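Category: Band Business / Touring

Setting Rehearsal and Stage Levels for a Four-Piece Rock Band
14 shares – 3 comments

Start with the drums. Have the drummer play at show volume for two minutes and leave the PA off. Set the bass amp so the kick drum is still clear, then bring in one guitar at a time.

1. Set the guitar amp on a stand, tilted toward the player's head.
2. Cut the lows below 80 Hz on every vocal channel. On the Muvinetti desk this is the button under the gain knob.
3. If the guitar masks the vocal, pull the guitar down a little between 800 Hz and 3,000 Hz before touching the vocal fader.
4. Raise the monitors until they start to ring, then back off 3 dB.

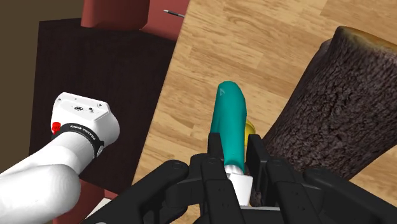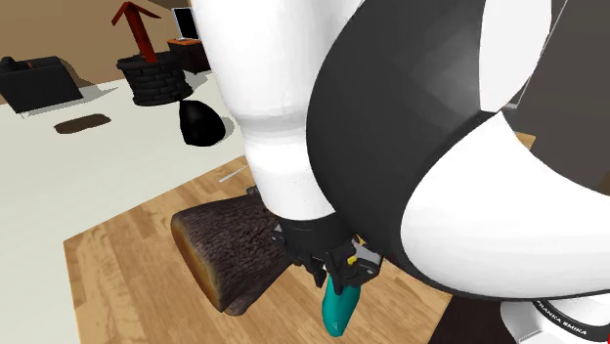

Write the settings down once the full set has been played through. Amp knobs can be noted as clock positions – bass at 9, mids at noon – and a strip of tape on the desk will hold the fader marks.

A reader from Ralleo writes that step 3 did not help on a stage with a low ceiling, and that moving the guitar amp to the side of the drums worked better. In that case, move the amp first and repeat steps 1 to 4.

Check levels again when the room is full. Expect to need more vocal.

Tags: live sound, rehearsal, monitors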